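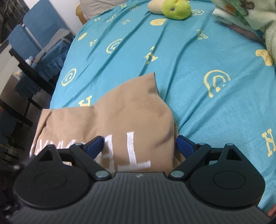

Guest Room Safety Checklist: Komora Lodge, December round

Fifty-six items on the list this time, and the upstairs rooms came through beautifully! Comments below are for the ones worth talking about; anything not mentioned was a plain pass.

1. Smoke alarms: PASS
All sounded on the first press. The new one on the landing is wonderfully loud, you can hear it from the boot room with the door shut.

2. Beds and bedding: PASS WITH COMMENT
Slats tight, headboards solid, no sheets trailing near the heaters. Turquoise sheets are a lovely change from the white (please keep them!). Two of the spare blankets have lost their care labels, so set those aside until we know how they can be washed.

3. Portable heaters: FIX
Keep 32 inches clear on every side. The Prothero room has an armchair well inside that. Cord and plug are fine.

4. Windows: PASS
Every opening limiter holds. Huge improvement over last winter, when the Tundamano room window rattled all night.

5. Hot water at the basins: RECHECK
Mixing valve was adjusted at 10 a.m. and the tap needs another reading after a full morning of showers. Boiler itself is set at 60 C, as it should be.

6. Stairs and handrail: FIX
Third tread from the top has a lifted carpet edge. Tape is holding for now. Rail is rock solid.

7. Exit route: PASS
Walked it in the dark with only the emergency lights on and had no trouble at all. Route to the Plurkberg trailhead meeting point is around 200 feet and was clear of ice.

8. Outlets and lamps: PASS WITH COMMENT
One bulb in the hall was over the wattage on the shade. Swapped.

9. First aid box: FIX
Out of burn dressings again. Order two packs.

Still open: 3, 5, 6, 9. Tread first, please.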